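Dundow – grasp state estimation from wrist camera video

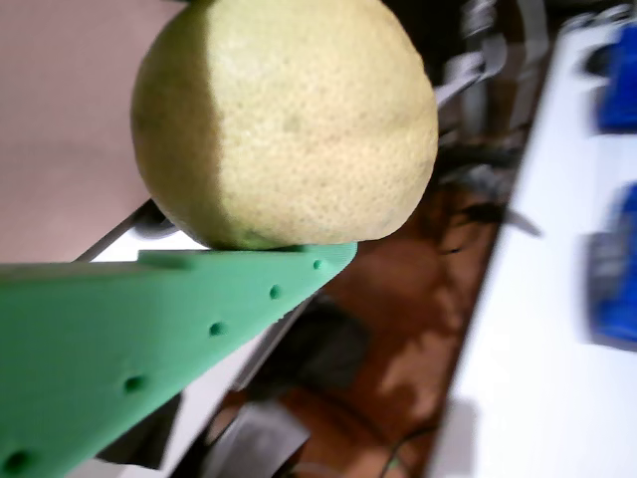

Dundow takes the stream from a wrist camera and guesses, on every tick, whether the gripper is holding something, touching something or empty. It started as a weekend script by Nilmini Cassim and grew into a proper package once Gaetano Amato wired it into our planner. We love using it and hope you will too!

What's in the release
1,339 labeled clips, nearly 3,000 grasp events, two baseline models and the replay tool (Uta). Labels are hold, touch, empty and unsure. Please don't drop the unsure ones when you train – they are where most of the fun is.

Getting started
Install the package, point DUNDOW_DATA at the clips folder and run dundow replay. Uta opens a timeline with the predicted state drawn under the video. Press N for the next disagreement between label and model.

Known problems
Large round objects that fill most of the view still confuse the small model, which flips between hold and touch. The big model copes much better but wants a batch size of 16 and a decent GPU. Strong camera tilt is fine in both.

Still to do
Slip detection (Riet De Graaf has a branch, very promising), a ROS 2 node, and better docs for the label format. Bug reports with a short clip attached make our Monday!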